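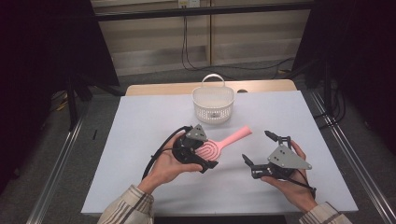 Call for participants: tidying the small things

Do you have a basket by the mirror where the hairbrush lives, or is meant to live? Do you put the comb back in the same place every evening, or does it travel round the house with you? We would love to have you with us in Riihimäki this July.

Gatis is a small study of how people put everyday objects away. We are interested in the little jobs that fill the gaps in a day: clearing a dressing table, filling a basket, finding room for one more thing when the basket is already full. Hardly anyone has watched these jobs closely, and we think they are fascinating! Two people given the same brush, the same soap dish and the same basket will go about it in quite different ways, and we want to see as many of those ways as we can.

What you will do

You sit at a table with a basket and a set of ordinary bathroom and bedroom things. We ask you to put them away as you would at home, then to take them out and do it again with the basket in a different spot. Some rounds have just one object, others have a whole jumble. In the last part you choose the order yourself, and afterwards we have a chat about why you did it that way (the chats are often the best bit, so please come ready to talk about your drawers and shelves).

A session takes a morning or an afternoon, with a proper break for coffee and buns in the middle. Mornings start at 9.30 and afternoons at 13.00. Please don't tidy your house specially beforehand. We won't be visiting it.

Who we are looking for

We have places for 32 people. You should be 18 or over and comfortable sitting at a table and using both hands for up to twenty minutes at a stretch. Left-handed people are very welcome, and we had too few of them last time. You don't need to be neat. Some of our happiest participants in the spring round told us they had never owned a basket in their lives, and they gave us plenty to think about.

Sessions are held in English or Finnish. If you would like to come with a friend or your grown-up son or daughter, say so when you write and we will book you in one after the other.

What you get

Each participant receives 200 euros for a full session, paid by bank transfer within two weeks. Bus and train fares within Finland are paid back on top, so keep your tickets. You may stop at any point, and you will still be paid for the time you have given.

Where

We are at the Pusitz building in Riihimäki, first floor, a short walk from the railway station. There is a lift. Bikes can be left in the yard, and the side door is the one to use after midday.

How to sign up

Write to Hilkka Kokkonen at the Gatis desk with your name, your age, the hand you write with and whether mornings or afternoons suit you better. Add a line or two about where your hairbrush is right now, if you like. Hilkka reads every message and normally answers within three working days. Places are given in the order that messages arrive, and we keep a waiting list, so do write even if you are a bit late.

If you took part in the spring round you can come again, as the objects have changed.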